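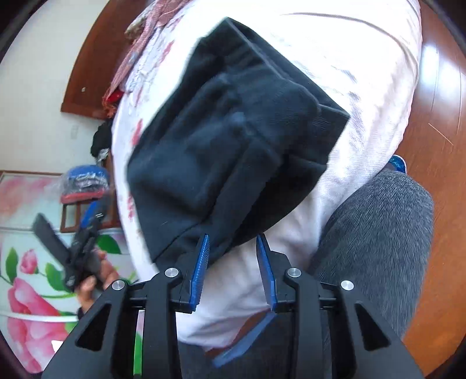
One respondent in the Flidthorpe group objected that a fold line is no measure of wear at all, and that a pair of dark trousers kept in a drawer for a year will show a sharper crease than a pair worn every week.

Journals > Textile Care > Household Studies > Section 4

Search this journal Advanced search Go

4.2 Crease retention and storage method

The objection is a fair one and changed how the storage data were treated. In the first round, crease depth was recorded without regard to how long a garment had been folded. In the second round, each household noted the date of last wear, and garments left folded for more than 45 days were analyzed separately.

Households in Flidthorpe and Setness returned 2549 usable entries. Dark lower-body garments (Figure 3, shown on a white sheet) were the hardest to score by eye, as shadow inside a fold is easily taken for a change in dye. Scorers were therefore asked to flatten the cloth by hand once and score it again under side light. Agreement between the two scorers was 70 percent before this step and 96 percent after it.

Figure 3. Dark folded garment with banded edge. Wrinkles and a diagonal fold are visible on the upper surface.

Storage method had a larger effect than fiber content. Cotton twill kept flat on a shelf recovered within a day of hanging in most cases – blends took longer, but the gap was small. Garments stacked under others kept a line at the main fold even after steaming. The Kalen scale, which gives a single value per garment, hides this difference. We used the Oyelaran variant, in which the main fold and the secondary creases are scored apart.

Entries made in December were left out of the Setness series. Indoor heating had been switched on in part of the sample, and humidity readings for that month were incomplete.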